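Gallery: Collecting Days at Kurnevance

Adotach | Projects | Gallery | Notes

We spent most of February teaching a gripper by hand, and I loved it! Each run is one person, one hand-held gripper and one small job from the Szalai task list, and everything the gripper's camera sees goes into the training set along with the motion of the hand.
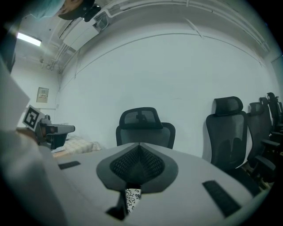

The best runs come from people who have stopped thinking about the gripper. On the first morning everybody moves like they are carrying soup, very slow and very careful, and the model learns to be slow and careful too (we have the plots to prove it). By the second or third session the reach gets natural, there's a little correction just before contact, and those corrections are gold. We keep them all.

Princess Cabanatuan set up our naming and sorting, so every run now goes in with its task, its room and a short note from whoever held the gripper. My favorite note so far: "went for the wrong one, changed my mind, fine." That run stayed in!

We finished the month with 1,167 runs, and 651 of them made it through the first check. Most of the ones we dropped had lost tracking for a stretch, usually when the gripper was swung fast or held too close to something plain. If you are doing this at home or in your own lab, pause for a second before the first reach and again at the end. It makes trimming so much easier.

Next up is the Vomico set, with 29 new tasks and a lot more two-handed work. The goal is 100 clean runs per task, and I can't wait to see what the model does with them. More pictures when we get going!

Posted in: data collection, grippers, Kurnevance
Previous gallery | Back to all galleries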